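Blocks and Baskets: the Trollton toy shelf in pictures

This page shows part of the toy collection we keep at Trollton. There are about 300 pieces in all, most of them wood, and they are lent out by the month to families and playgroups in the area. The blocks go out more than anything else, so they get the most wear and the most attention from us.

The gallery was put together in March by Réka Sipos, with captions by Chae-won Yeom. The pictures concentrate on the coloured cubes and the baskets they are kept in. The puzzles, pull-along toys and dolls' furniture have pages of their own.

About the cubes

The cubes are plain wooden blocks with slightly rounded corners and edges. They are painted one colour all over. They come from a set called Kulia, which has 20 cubes to a box, and we have bought it more than once because the sizes match and the sets can be mixed. An older set, Jatico, is a little larger and does not stack well with the newer one, so we keep the two apart.

Blue is the colour borrowers ask about most, usually when one has gone missing. The blue paint is quite strong and even. You can see the grain under it if you look at the broad faces — it shows as faint curved lines, and no two cubes have quite the same pattern. We do not sand or repaint the cubes unless the paint has started to lift. A small chip on a corner is left as it is.

About the baskets

We used cloth bags for the blocks at first. They were cheap and took up little space, but children could not see what was inside and tended to tip everything out on the floor. Réka suggested baskets, and we changed over in one go.

The baskets are woven and tan-brown in colour, rectangular with rounded corners. They are shallow, which suits small children, who can reach the bottom without leaning in. The rim is thicker than the rest of the weave and a bit darker. It is the part that takes the knocks, and it is the first thing we check when a basket comes back.

Putting the cubes away

Tidying up is part of using the collection, and most playgroups make a game of it. One block at a time, into the basket, until the table is clear. Chae-won likes a pale surface for this, as the colours stand out and a stray block is easy to find. A cloth also cuts down the noise.
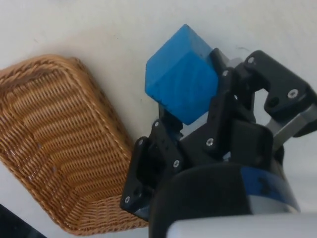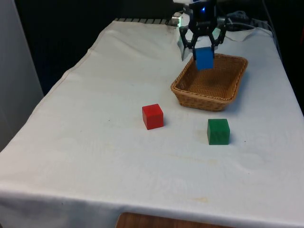

A blue cube held up in a black gripper, and a woven basket on the white table. In the second picture two more cubes are on the cloth in front of the basket.

Care and cleaning

Wipe the cubes with a damp cloth and dry them straight away. Please do not soak them or put them in the dishwasher. Leave them out on a towel for 90 minutes before they go back in the basket — paint that is put away damp can stick to the next block and pull off.

The baskets should be brushed out, not washed. A soft nail brush is good for the weave, where crumbs and sand collect. If a strand has come loose, do not cut it. Tuck the end back in if you can and mention it when you return the basket.

Table cloths are washed here. Some of the older ones have marks that no longer come out, and these are kept for everyday use.

Borrowing a basket

A standard block basket holds 17 cubes in mixed colours and can be kept for one month. There is a card inside with the number of each colour, to make checking easier at the end. If you are one short, look under the sofa first and then tell us. We keep spares in a tin by the door and there is no charge for a single lost cube.

Playgroups can take two baskets at once. The Woo building boards, which are flat and give the cubes something level to stand on, can be added to any loan. They are heavy, so bring a strong bag.

More pictures of the shelf will go up when the rest of the baskets have come back from loan. If you have photographs of our blocks in use at home and would like them on this page, hand them in at the desk or give them to Réka.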